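Painting a small room a dark colour (and not regretting it)

I did our box room in navy back in March and I've had so many messages asking how I got it even that I thought I'd better put everything in one place. It took me two goes. The first go was awful, all roller marks and shiny patches round the light switch, so most of what follows comes from getting it wrong!

Start with the filler. Pale walls forgive you, dark ones don't, and every little dent you've been ignoring for years will show up once the navy goes on. I fill, leave it overnight, then go over it with 120 grit and wipe down with a barely damp cloth. If you can feel an edge with your fingertips you'll see it later.

Then a tinted undercoat. Ask for grey at the counter. I went to Stullamley for mine because they'll mix a grey base without making you buy the big tub, and it saved me a whole coat of the expensive stuff (I had 4 coats on the wall the first time round and it still looked thin by the window).

Cut in one wall, roll that wall, then move on to the next. I used to cut in the whole room first, put the kettle on, and come back to a lovely dry border that never blended with the rest. Keep a wet edge, load the roller properly and finish every strip with one light pass from top to bottom, no pressing. Medium pile for the walls, and wrap the roller in a carrier bag if you stop for lunch.

Look at it in bad light before you decide it's finished. I go up at nine in the evening with only the landing light on, which is when a flat dark blue either settles down nicely or starts showing you stripes. 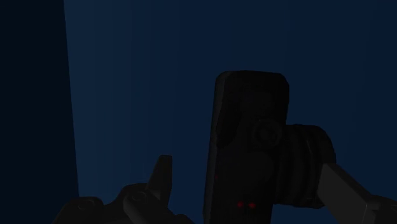
Emmett Van Dusen wrote in to say that he'd had streaks through three coats of dark blue in his hallway, and what cured it was thinning the last coat with a small splash of water and swapping to a new roller sleeve. He also reckons you should never touch up a dark matt wall with a brush, only ever with the same sort of roller, or the patch will follow you round the room.

I'm with him on the touching up. I keep a jam jar of leftover paint and a mini roller for exactly that, with the colour name and the room written on the lid in marker.

A few odds and ends. Take your masking tape off while the paint is still a bit soft, pulling back on itself at an angle. Scuffs on matt come off with a dry white rubber, so try that before you go near it with a sponge. Go for an eggshell if there are children or a dog. And buy your tins all at once and mix them together in a big bucket, as two tins of the same navy aren't always quite the same navy.

Skirting boards I've still not done. Gloss is a whole other page.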